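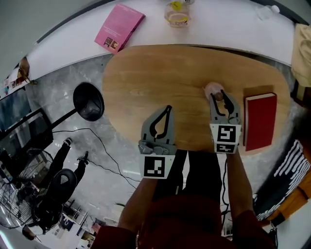
Does it matter where a soul band puts its one big hit in the set?
It matters a lot to the people who came for that song and very little to everybody else, going by the two nights we went to.

Print | E-mail

Set order and the early leavers: two nights at the Dunne
Project report, Popular Music in Performance
Group: Sevim Keskin, Arturo Marras, Corina Berchtold
Handed in November 3, 2022

Why this topic

Arturo's idea. He plays bass in a covers band and they argue about the set list before every gig. Always the same argument. Hit early so the room warms up, or hit last so people stay and buy drinks. We wanted to see if the audience cares at all. There is a lot written about set lists for stadium tours, and hardly anything we could find on small rooms with a seven-piece band and a bar at the back.

What we did

The band is Zutasell, from Rirnen. Soul and some funk, mostly covers from the seventies and eighties plus their own single, which got played on local radio for a while and is the reason a lot of people come. They agreed to play the same 11 songs on both nights and only move the single. First night it was third. Second night it was last, right before the encore. Everything else stayed put except one ballad that had to shift up to fill the gap. We know that's a weakness, see below.

Same room both nights, the Dunne. Same ticket price. Doors same time, break of 30 minutes after the first half on both nights. Sevim and Corina stood by the exit with a one-page sheet and a box of pencils. Arturo was inside taking notes on when the floor filled up and when it thinned out.

We got 39 sheets back over the two nights. Eleven questions would of been too many so we kept it to five.

What people said

First night. Floor filled during the single, as expected, and then a visible drift to the bar once it was over. Not a big walkout. More like the room sat back down. Several sheets said some version of "heard it already, second half felt long". Two people wrote that they liked getting it early, they had to catch the last bus.

Second night. Slower start, people at the tables talking through the quiet numbers. But fuller at the end, and louder. Arturo's notes just say "FULL" next to the last three songs. Of all the sheets, 30 said they would rather hear the best-known song in the second half. The rest had no opinion or wanted it early.
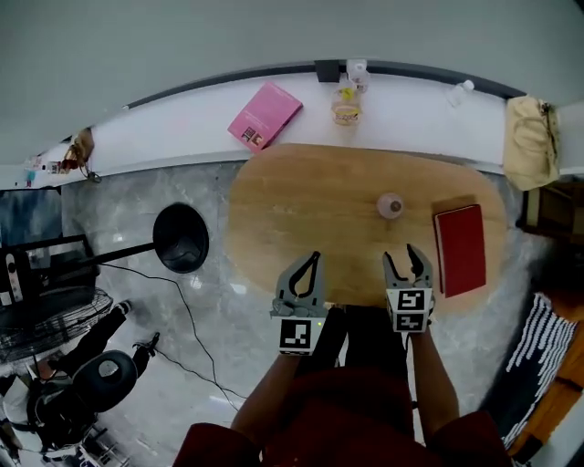 Rosalba Martinelli disagreed with most of this when we talked to her after the second show. She sings lead, and in her view the song order counts for less than the horns. If the horn players are fresh the room goes with you, she said, and if they have been blowing hard for an hour the hit will sound tired wherever you put it. She also said she hates having it last, "becuase then I'm saving my voice all night for four minutes". She'd put it fifth or sixth and be done.

We had not thought about the singer at all. Should have. Our sheet only asked about the audience side.

Mehrangiz Mahmoudi (our supervisor) pointed out that the support act was different on the second night too. Tistumness played first night only, louder and faster than the other lot, and some of their crowd left before Zutasell even came on. So the first night room was partly a different room. We can't separate that out from the sheets.

Problems

- Only two nights. One band, one song.
- The ballad moved. It dragged a bit in the new spot.
- People filling in a sheet at the exit are the ones not in a hurry. The early leavers mostly walked past us, and those were the people we wanted.
- Different support act.
- Arturo knows the drummer.

What we'd do next time

Ask the band as well, before and after. Catch people at the coat check. Try the hit in the middle, which is what Rosalba wanted anyway, and the band says they would be up for that in May when they are back at the Dunne with the full horn section. Corina wants to record both nights and compare tempos, she is sure the single was faster when it came last. No proof yet.
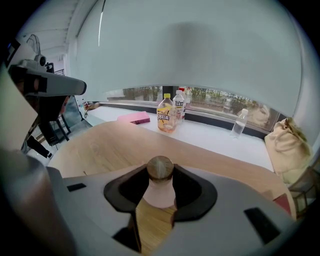

Fig. 3. Gray gripper with the short pin at its center, light wood underneath.

Set lists for both nights and a blank copy of the sheet are in the appendix. Arturo's floor notes are scanned as he wrote them, sorry about the handwriting.

Print | E-mail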